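Papier peint intissé sur ancien papier : on décolle ou pas ?

Forum Bricolage > Murs et sols > Revêtements

bimirance
Posté le 24 août 2024
Bonjour à tous,
Je refais la chambre de ma fille, 12 m², maison des années soixante-dix. Il y a deux couches de papier sur les murs, celle du dessus est un vinyle qui se détache dans les coins, celle du dessous tient très bien. Je comptais enlever seulement le vinyle et poser un intissé directement sur l'ancien. Mon beau-père me dit que c'est du travail de cochon. Vos avis ?

Pevomen
Ton beau-père a raison. L'ancien papier va boire la colle, se détremper et faire des cloques. Décolleuse à vapeur, on gratte, on rebouche, on ponce, une sous-couche et on n'en parle plus. Pour 12 m² au sol, compte deux jours de préparation si le plâtre est sain.

Dvorak_59
Pas d'accord avec Pevomen. Si la couche du dessous est bien adhérente partout, ça passe. Je l'ai fait dans un couloir en avril, une impression acrylique sur le vieux papier, 24 heures de séchage, puis l'intissé. Aucune cloque. Dans les vieilles maisons, la vapeur fait parfois venir le plâtre avec le papier et là, c'est une autre histoire.

Pevomen
Avril, ça fait quelques mois. On en reparle après un hiver de chauffage.

O. Martinelli
Bonjour,
J'ai été peintre en bâtiment pendant 23 ans. Les deux se défendent, il faut tester. Vous mouillez une zone grande comme une assiette avec une éponge, vous attendez 3 minutes. Si le papier gondole, vous décollez tout. S'il ne bouge pas, vous pouvez garder, mais il faut poncer les raccords, sinon ils se verront en lumière rasante. Et on encolle le mur, pas le lé.
Ottavio Martinelli

bimirance
Merci. Test fait sur trois murs : deux ne bougent pas, celui de la fenêtre gondole tout de suite. Je décolle celui-là et je garde les autres ?

O. Martinelli
Oui. Enduit de lissage sur le mur décollé, puis la même impression partout pour que le fond soit uniforme. Vérifiez aussi qu'il n'y a pas d'humidité sous l'appui de fenêtre.

skonach
Je profite du sujet, j'hésite sur le motif. Pour une petite pièce, tout le monde me conseille de l'uni clair, ou un seul mur à motif. J'ai peur qu'un grand dessin sur tous les murs étouffe la pièce.

Meenakshi R.
C'est une règle de magazine. Un grand motif peu contrasté agrandit plutôt, c'est le petit motif répété qui fatigue. Par contre il faut regarder la hauteur du raccord avant de commander. Avec un raccord de 64 cm, on perd facilement un rouleau.
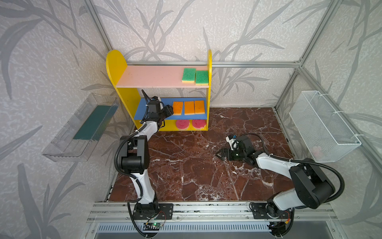 Pour le choix du motif, je regarde d'abord l'écart entre le fond et le dessin, la taille vient après. Un ton sur ton se laisse oublier quand les meubles sont en place, alors qu'un noir sur blanc reste présent partout. Les grandes feuilles gris foncé sur gris pâle de ma photo vont sur trois côtés, et c'est le jaune vif des côtés du petit meuble qui attire l'œil en premier. En gris, prenez quand même un échantillon et scotchez-le au mur une journée, car beaucoup de gris virent au bleu côté nord.
Meenakshi Rathore

skonach
Les feuillages me plaisent, mais je trouve le gris triste pour un enfant. Je mettrais un vert amande.

Meenakshi R.
Question de goût. Le vert amande impose davantage les rideaux et le linge de lit, c'est tout.

Pevomen
Pour revenir à la pose : quel que soit le motif, premier lé au fil à plomb. Jamais à partir de l'angle, dans les années soixante-dix ils ne sont pas droits.

Dvorak_59
Là-dessus on est d'accord.

bimirance
Mur de la fenêtre décollé, le plâtre a tenu sauf une plaque sous l'appui – sec, j'ai vérifié. J'enduis demain. Pour la colle, je prends de la spéciale intissé en poudre ou de la prête à l'emploi ?

O. Martinelli
En poudre, c'est moins cher et ça marche aussi bien. Laissez-la reposer le temps indiqué sur le paquet et remuez encore une fois avant de commencer.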